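## 4. Perception and Action Labelling

This section describes the software that turns hand-held gripper recordings into training material for the Plorkar policy. The capture tools are treated in Section 3, and the policy itself in Section 5. Everything between the two, namely time alignment, object labelling, grasp segmentation and the planner used to check the result, is covered here.

### 4.1 Recordings and time alignment

The Salcombe set consists of 438 recordings of tidying and sorting tasks carried out in furnished rooms. Each recording holds the video from the camera on the tool, the opening width of the two fingers, and the pose of the tool as estimated on the device. Where two tools are used together, each produces its own stream and the streams are joined afterwards.

The clocks of the two tools drift apart over a long recording. We correct for this by matching the finger width reported by each tool against the width measured in its own video. The coloured pads make the measurement simple, as they stand out from most household surfaces and remain in nearly the same part of the view. A straight-line fit is then made between the two signals and applied to the whole stream. Recordings in which the fit leaves an error greater than 2 video frames are set aside and are not used for training.

Figure 1 gives three views from one of the recordings, taken from the tool camera at different moments. Figure 1(a) has both tools in view, with a green jar and a clear lidded container near the open fingers. The wide lens bends straight edges strongly towards the border of the view, and all measurements in this section are made after the lens correction has been applied.

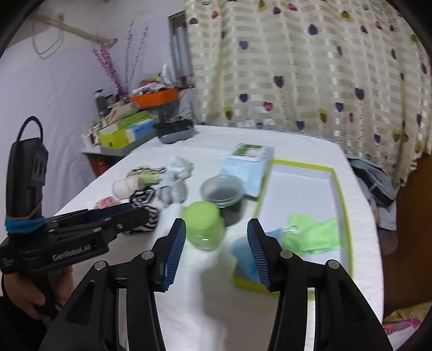
### 4.2 Object labelling

Labels are produced in two passes. In the first pass, a general segmentation model proposes regions in every tenth video frame. In the second, the regions are linked through time by the Tennant tracker, which follows both the appearance of a region and its estimated position on the supporting surface. A region that disappears behind a finger is kept alive for a fixed period and is matched again if something similar appears close to the expected place.

Soft items cause most of the difficulty. A sock or a strip of cloth changes its outline each time it is moved, and two items with the same pattern are easily merged when they lie close together. In Figure 1(b), two black-and-white striped socks form a small pile on a white blanket, and a strip of white cloth lies to their right. The first pass returned the two socks as a single region and missed the white cloth. We therefore added a splitting step, which looks for breaks in the direction of the stripes and for changes in estimated height within a region.
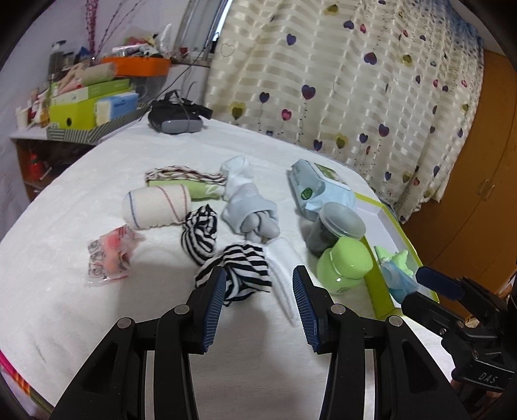

The splitting step is run only where the tracker reports low confidence. Running it on every region was found to divide patterned curtains and clothing into many small parts, which slowed the tracker and gave no benefit to the policy. Regions judged to lie beyond the supporting surface are given a background label and take no further part in the processing.

After both passes, the set contained 3,641 object tracks. Human checkers reviewed every track and could accept it, correct it or reject it. Corrections were made with the Harkham annotation tool, in which a checker marks the item in one video frame and the change is carried forwards and backwards until the tracker loses confidence. The review was completed in May, and the label files were frozen on 1/1/24 for all the experiments reported in this paper.

### 4.3 Grasp segmentation

A recording is divided into short segments, each covering one approach, grasp and release. The start of a grasp is taken as the point at which the fingers stop closing while their width is still above the fully closed value. The release is the point at which they next begin to open. For thin cloth this rule is not enough, since the fingers may reach a width very close to fully closed while holding the item. In such cases we also require that the tracked region moves with the tool.

The procedure yielded 2,627 grasp segments. Each segment is stored with the label of the item held, the tool pose at the grasp, and a list of neighbouring items within reach of the fingers. The list is used by the planner to judge whether the same grasp could be made by a robot arm without touching other items.

Trays and open boxes need separate treatment. Figure 1(c) includes a shallow white tray with a yellow-green rim, in which a light green cloth and a folded light blue cloth are held, while a lime green cup and a clear container stand near its left edge. The tray is labelled as an item in its own right and also as a support for whatever it contains. When a tray moves, its contents are expected to move with it, and the tracker is told not to treat this as a separate grasp of each item.

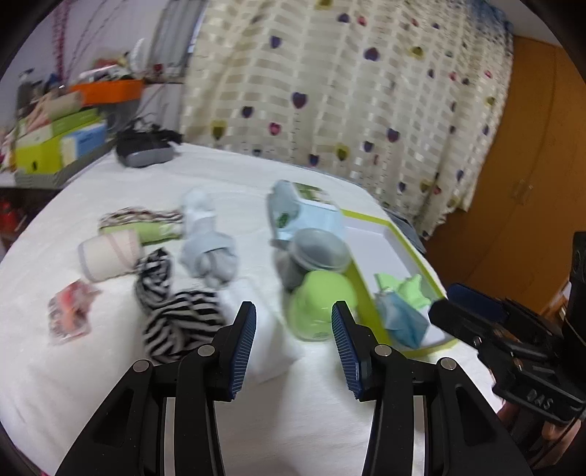

The support relation is stored as a simple tree, with the main surface at the root. It is rebuilt at the end of each segment and compared with the tree at the start. Where the two differ in more than the item that was held, the segment is sent back for checking. Most of the segments returned in this way contained a real second movement, such as a cloth dragged along by its neighbour, and were kept with an additional label.

### 4.4 Planner check

Before a segment is passed to the policy, its tool path is replayed in simulation with a model of the target arm. The planner first looks for a joint path that follows the recorded poses within the set tolerance. If none is found, the base of the arm is moved to the next position on a fixed grid and the search is repeated. A segment that cannot be followed from any base position is excluded from training but is retained in the label files.

The simulated scene contains only the labelled items and the supporting surface, with soft items represented by low boxes of the same extent. This is a coarse model, and it will sometimes reject a path that brushes harmlessly against cloth. We accepted this loss during the present work. The effect of a softer contact rule on the trained policy is examined in Section 6.3.

**Figure 1.** Views from the tool camera in one recording of the Salcombe set: (a) both tools in view; (b) striped socks close together on a white blanket; (c) a tray acting as a support for other items.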